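Wrist camera shows only one finger after pad change
Forum: Arms and grippers > Setup and maintenance

obadia_m
2/7/18
Changed the finger pads on our Karnix gripper at 1,992 cycles and refitted the wrist camera. Now only one fingertip shows, at the bottom. The job is picking up plastic magnetic letters and putting them in the beige tub. View from the start position:
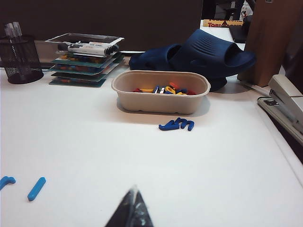
Reply 1
wtemba
Camera is tilted too far up. You've got sandals and a Toblerone box at the back and very little fingertip. Slacken the 2 bracket screws, tip it down until both tips show, nip up and redo the hand-eye calibration.

Reply 2
gallach_bench
Disagree. I'd leave the tilt alone. Check the new pads first. Skerlow sell a short set and a long set, and the short ones sit lower in the view. The tub and the two dark blue letters in front of it are nicely placed as it is.

Reply 3
wtemba
Short pads might hide both tips. They won't hide one. If it isn't tilt then the bracket is twisted.

Reply 4
obadia_m
Pads are the long set, 18 mm, same as before. One bracket screw was loose. I squared it up, tipped it down slightly and recalibrated. Both tips show now.

Reply 5
gallach_bench
Fair enough. Put a paint mark across the screw heads and look at them every 300 cycles.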